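Getting to the Noldale Air Museum by Car

The museum is 117 miles north of Culley, all of it on the state highway. Fill the tank in Culley. The pump at Petrenko closes at 5 and does not take cards.

Past Petrenko the road climbs to 3,027 feet at the pass, then drops to the valley floor. Turn left at the grain elevator. The museum sign faces northbound traffic only – if you are coming back from the lake you will miss it.
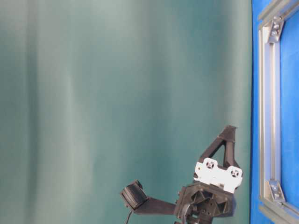 Where do you park with a trailer?

Use the gravel lot behind the second hangar. The front lot has no room to turn anything longer than a pickup, and the gate on the east side is locked on Tuesday.

Admission is paid at the desk inside the first hangar. The Sosadeck walkway, a raised steel platform that runs along the engine hall, costs extra and is worth it if you want to see the radial engines from the top. The weight limit is posted at the stairs as 1,300 pounds, so groups go up in turns.

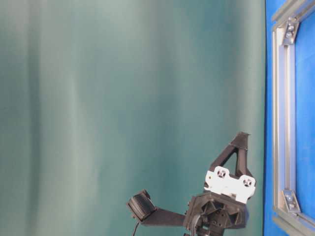 Rosaire Lapointe
Writer and site editor

Allow three hours for both hangars. The cafe serves soup and sandwiches until 2:30 p.m. and the nearest other food is back in Petrenko. In May the pass can still get snow overnight, and the plow does not come through before 8 a.m.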